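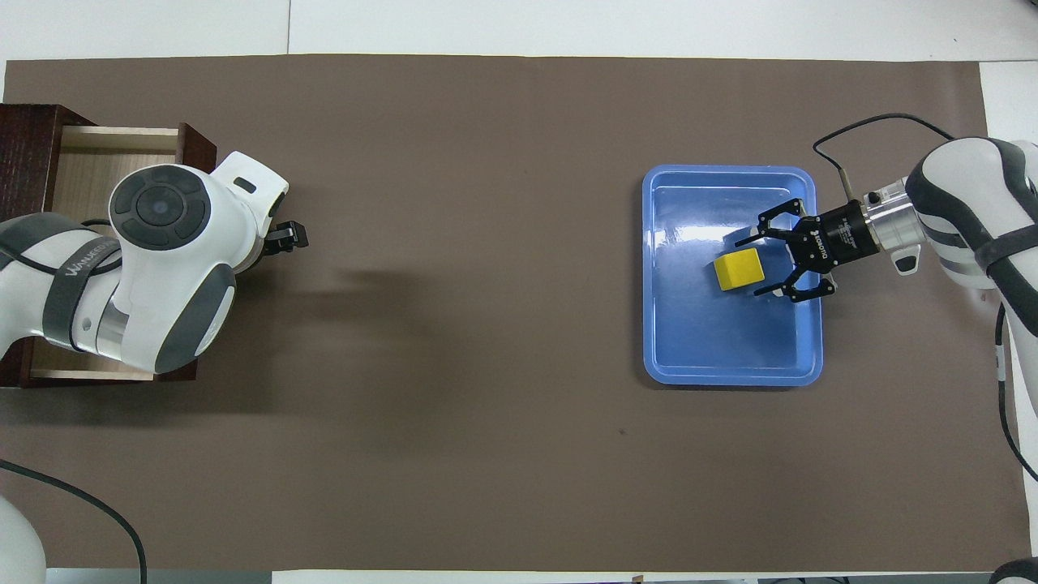

**Ticket:** left arm lags and drops commands during drawer/tray demonstrations
**Station:** Sivelside, two-arm bench
**Software:** Dukimgate teleop, recorder and replay
**Opened:** 22 August 2020
**Severity:** medium (recording possible, many episodes rejected)
**Status:** closed, one follow-up open

## Report

Task is the two-arm put-away. The right arm takes the yellow foam cube out of the blue tray and hands it over above the mat. The left arm places it in the open drawer of the dark cabinet, then pushes the drawer shut. Both arms are driven by one operator with a pair of hand controllers.

The right arm follows normally. The left arm follows normally for the first part of an episode, then falls behind the controller. When the operator slows down to let it catch up, it stops short, holds, and jumps to the current target. The jump is small but enough to knock the cube against the drawer front. It happens most often when the left gripper comes back over the drawer.

Of 48 episodes in the last batch, 17 were rejected by the operator for this reason. Those episodes are tagged `left_lag` and have been kept.

Expected: left arm tracks the controller with the same delay as the right.

## Log

**Entry 1.** Asked for the recorder output of one good and one bad episode. In the bad one, commanded and measured joint positions for the left arm separate shortly after the handover. The controller pose stream is clean the whole way through. The fault is downstream of the controller.

**Entry 2.** Swapped the hand controllers left for right and remapped. Fault stays with the left arm. Controllers and their receiver ruled out. Mapping restored.

**Entry 3.** Checked the left arm's own log. No protective stops, no joint limit warnings, no temperature warnings. There is a repeated line:

```
servo: target age exceeded, holding last position
servo: target age exceeded, holding last position
servo: resumed
```

The arm holds when the newest target is too old. This matches the hold and jump the operator sees. Question is why targets arrive late on one side only.

**Entry 4.** Network. Both arms are on the same switch. Moved the left arm to the port used by the right and the other way round. No change. Replaced the left network cable. No change. Ping times to both controllers look the same at idle and during motion.

**Entry 5.** Ran the left arm alone with the right arm process stopped. Ten episodes of the drawer half of the task only, cube placed in the left gripper by hand. No lag. Started the right arm process again with the right arm parked. Lag returned on the second episode.

**Entry 6.** Looked at how the two processes are started. Both solve inverse kinematics on the same machine, and the start script pins them to the same core. The right process starts first and has the higher priority. The left gets what is left over. That explains a one-sided fault. It does not explain why the drawer position is worse than the rest of the workspace.

**Entry 7.** Logged solver iterations per cycle. Over open mat the left solver finishes in a few iterations. When the gripper is drawn back over the drawer, the arm is folded and the wrist is close to a singular pose. The solver then runs to its iteration limit, which is set to 3000 in the left config. The right config has 2000, and the right arm never works in a folded pose in this task, so it does not get near its limit.

The left value was raised during the February bring-up at Brzozowska and was copied over with the rest of the config. No note on why.

**Entry 8.** Changes made, one at a time, with a short test after each:

1. Left and right processes pinned to separate cores. Lag shorter, still present over the drawer.
2. Equal priority for both. No visible difference after step 1. Kept.
3. Left iteration limit lowered to 2000. Lag slightly shorter. Still present.
4. Solver seeded from the last commanded position in place of the measured one. Iterations over the drawer drop sharply. No holds in the arm log.

Step 4 is the one that matters. The measured position trails the command, so near the singular pose the solver was starting from a poor guess every cycle.

**Entry 9.** Operator reported a side effect of step 4. If the clutch is released and the arm is then moved by hand in freedrive, the first command after re-engaging pulls the arm back toward the old pose. Confirmed at low speed. Added a reset: on clutch engage, the seed is taken from the measured position for 2 cycles, then switches to the commanded one. Side effect gone on both arms.

**Entry 10.** Also moved the operator's home pose for the left arm a little toward the center of the mat, with the elbow higher. The drawer can be reached from there without folding the arm as far. This is a change to the work instruction, and the old home pose should be removed from the saved list so it is not picked out of habit.

**Entry 11.** Full retest, both arms, complete task, same operator. Another batch of the same size recorded. No episodes tagged `left_lag`. Three rejected for other reasons: one early release at the handover, two where the drawer was not pushed fully shut. Those are operator errors and count as normal.

## Existing data

The `left_lag` episodes must not be used for training. The recorded action is the controller target, and during a hold the arm did not follow it, so action and state disagree. Ekudham asked if the segments before the first hold can be saved. They can, but the trim has to be made from the arm log and not from the video. The hold starts before it can be seen.

Accepted episodes from the same batch were checked for short holds the operator did not notice. Four had one. Moved to the rejected set.

## Settings after fix

| Setting | Left | Right |
|---|---|---|
| Core | own | own |
| Priority | equal | equal |
| Iteration limit | 2000 | 2000 |
| Solver seed | last commanded | last commanded |
| Seed on clutch engage | measured | measured |

## Follow-up

- Recorder should read the arm log and tag any episode with a hold on its own. Filed separately, open.
- Start script with the core and priority change is merged. Other two-arm stations pick it up on the next restart.
- Brzozowska to check if their left config still has the higher limit.

Closed by station support.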